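Flovar 公寓 Foltinthorpe 项目
交付前安全与设施检查表(附检查意见)

适用范围:三号楼公共区域、设备用房、样板层及 2885 号单元
检查依据:项目交付标准、施工图及竣工图、设备随机文件
检查日期:12/30/23
状态代号:合格 / 整改 / 待复查 / 不适用

填表说明

每一项须写明状态。状态为“整改”的,意见栏应写清部位、现象和处理要求,不接受“已通知”“已口头交代”之类的记录。待复查项目不计入合格项,也不得在移交单上签收。同一部位有多处问题的,分条登记。单元内检查按由外到内的顺序进行:入户门、厅、厨房、卫生间、卧室、阳台。

一、入口及大堂

1.1 雨篷玻璃及连接件
状态:合格
意见:驳接爪螺栓无松动,密封胶连续。东侧排水口有落叶,已当场清理,开春后再看一次。

1.2 单元门及闭门器
状态:整改
意见:北门闭门器末段速度过快,门扇撞击门框。调节二段阀,调整后连续开关试验,门扇应平稳闭合并上锁。南门正常。

1.3 地面石材
状态:整改
意见:信箱墙前有两块空鼓,敲击声明显,空鼓范围超过单块面积的一半。不接受注胶处理,应起出重铺。重铺前核对石材批号,避免色差。

1.4 地面防滑
状态:待复查
意见:入口缓冲区未铺除尘垫,抛光面在雨天存在滑倒风险。除尘垫凹槽已留,深度与图纸一致,待垫子到场后复查高差。

1.5 无障碍坡道
状态:合格
意见:坡度符合图纸,扶手末端已做弯头。扶手下层立柱有轻微划痕,不影响使用,由保洁单位处理。

1.6 玻璃隔断防撞标识
状态:整改
意见:大堂西侧整面玻璃无防撞条。按样板段做法补贴,高度与样板段统一。

二、消防及疏散

2.1 疏散通道净宽
状态:整改
意见:三层通道堆放 Garrido 橱柜的包装板,占用通道近一半宽度。要求当日清走。橱柜安装单位应在地下一层指定区域拆包,不得在楼层内存放包装物。

2.2 防火门
状态:整改
意见:五层楼梯间防火门顺序器装反,双扇门关闭次序错误。另有一樘门的防火密封条在合页侧缺失一段。两处分别登记,分别销项。

2.3 应急照明及疏散指示
状态:合格
意见:切断正常电源后全部点亮,持续时间满足设计要求。电梯厅指示牌方向与平面图核对无误。

2.4 室内消火栓
状态:合格
意见:箱门开启角度足够,水带、水枪、接口齐全。箱体外装饰面板上的“消火栓”字样为后补,颜色与其他楼层略有差别,可接受。

2.5 喷淋头
状态:待复查
意见:样板层走廊有喷淋头保护罩未摘除。摘除后检查装饰盖与吊顶的贴合情况。厨房区域喷头型号须与图纸逐个核对,不得以抽查代替。

2.6 烟感探测器
状态:合格
意见:防尘罩已全部取下,报警点位与主机显示一致。点位编号表已移交物业,主机旁另存一份。

三、电梯

3.1 检验标志及使用登记
状态:待复查
意见:客梯标志已张贴。货梯标志未张贴,资料在办理中。货梯在取得合格标志之前不得供业主搬运使用,机房钥匙由项目部保管。

3.2 轿厢内紧急呼叫
状态:合格
意见:与值班室双向通话清楚。断电后对讲仍可使用。

3.3 轿厢平层
状态:整改
意见:客梯在二层停靠时轿厢低于厅门地坎,偏差肉眼可辨,推行李车时有明显阻碍。由维保单位调整后逐层复测,并提交记录。

3.4 底坑
状态:合格
意见:无积水,照明正常,爬梯固定牢靠。

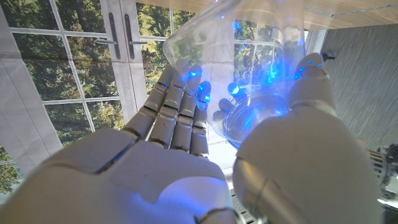
3.5 轿厢临时保护板
状态:整改
意见:保护板下沿翘起,搬运时易勾挂。重新固定,螺钉不得外露。集中入住期结束后统一拆除,拆除时不得损伤原装饰面,胶痕应清理干净。

四、2885 号单元

4.1 入户门
状态:合格
意见:门扇与门框间隙均匀,猫眼、门铃、反锁功能正常。门槛保护膜保留至交付当日。

4.2 户内配电箱
状态:整改
意见:回路标签与实际不符,标为“厨房插座”的断路器控制的是次卧空调。应逐路核对后重新打印标签,手写标签不接受。漏电保护按试验按钮后能可靠动作。

4.3 插座与开关
状态:整改
意见:主卫镜柜旁插座未装防溅盒。主卧床头双控开关只有一侧有效,检查接线。其余点位相位正确,接地有效。

4.4 厨房燃气
状态:待复查
意见:燃气尚未通气,仅检查管路固定及阀门位置。报警器已安装,联动切断功能在通气后试验。橱柜内阀门前方应留出操作空间,现有抽屉滑轨距阀柄过近,请 Garrido 橱柜安装单位现场确认。

4.5 给水
状态:合格
意见:试压记录齐全。各用水点出水正常,角阀无渗漏。热水管保温在吊顶内有一处接缝未粘,已当场补粘。

4.6 卫生间防水及排水
状态:待复查
意见:主卫已闭水,楼下顶板无湿痕。客卫闭水时间不足,重新计时。淋浴区找坡正常,地漏处无积水,地漏面板为 Esia 品牌,与材料确认单一致。

4.7 外窗
状态:整改
意见:次卧平开窗限位器未安装,属于坠落风险项,优先处理。客厅推拉窗防脱块齐全。纱窗与窗框间有缝隙,调整滑轮高度。

4.8 阳台栏板
状态:合格
意见:高度实测满足要求,自可踏面起算。玻璃为夹层玻璃,标识清晰。根部螺栓装饰盖缺一个,补齐即可,不单独列入整改。

4.9 木地板
状态:整改
意见:客厅与餐厅交接处踩踏有响声。揭开踢脚线检查伸缩缝,如地板顶墙,应切边后复位。不得采用注胶方式掩盖。

4.10 空调冷凝水
状态:合格
意见:向接水盘注水试验,排水顺畅,无回流。检修口尺寸可以取出过滤网,但取风机需拆除相邻吊顶板,已在交付资料中注明。

五、地下车库及设备用房

5.1 车道标线与限高
状态:合格
意见:限高标志与实测净高相符。坡道转角的反光镜角度已调。

5.2 集水井
状态:整改
意见:两台泵中有一台不能自动切换,手动可启动。检查浮球及控制箱接线。整改期间应每天手动试泵并登记。

5.3 配电间
状态:合格
意见:门口挡鼠板到位,绝缘垫铺设完整,灭火器压力正常。桥架穿墙处封堵密实。

5.4 通风机房
状态:待复查
意见:排烟风机软接头材质证明未提供。风机运转时无异常振动,减振器受力均匀。

六、整改期限及复查

坠落风险、疏散通道及防火门类问题按甲级处理,期限 2 天。电气类问题按乙级处理,期限 3 天。装饰面层、地板及石材问题按丙级处理,期限 5 天。石材如需重新订货,施工单位应在期限内提交到货计划,并对空鼓部位做临时围护。

复查由原检查单位进行,使用同一份表格,在原意见下方续写,不另起新表。复查不通过的,期限不重新计算。

质保期内的季节性复查安排在四月,内容包括雨篷排水、外窗密封、集水井自动切换及木地板含水率。届时需提前通知已入住业主,单元内项目以业主同意入户为前提。

附件:户内回路核对表、闭水试验记录、电梯平层复测表(空白)

编制:Flovar 公寓项目部 交付检查组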